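**Household and shop-floor chore automation** is the use of machines to carry out everyday manual tasks such as sorting, folding, packing and shelf filling. The term is not normally applied to fixed factory lines, where each part arrives in a known position.

## Current state

Single-purpose machines for washing dishes or cleaning floors have long been in common use. General handling remains harder. The Derese scale, used by several trade bodies, grades a chore by how many different objects are involved and how untidily they lie. Most machines on sale reach only the lower grades.

## Trials

The Resach programme set a list of 50 chores, each to be attempted 100 times without human help. Wiping and stacking gave the steadiest results. Soft goods and crinkled wrappers – above all those lying face down or partly under one another – gave the poorest. A later study at Murkuvley used two-armed benches to sort packaged food by variety into tubs.

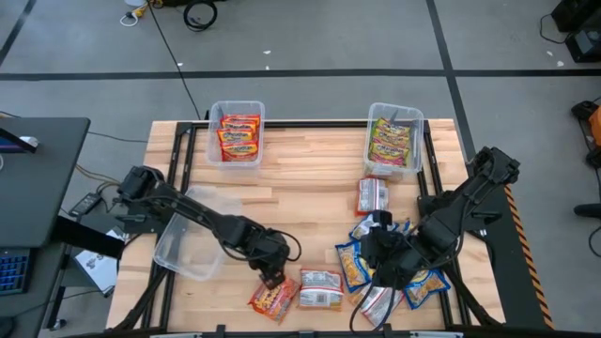
Speed is a further limit. The Murkuvley report found that a shop worker finished a mixed batch in a tenth of the time, and judged that a bench would need to handle 1,000 packets between faults before it could be left alone.

## Outlook

Opinion is divided. The Nikley review expects limited use in stockrooms within 10 years, with homes to follow later. Cost, safety near children and the lack of agreed tests are listed as open questions.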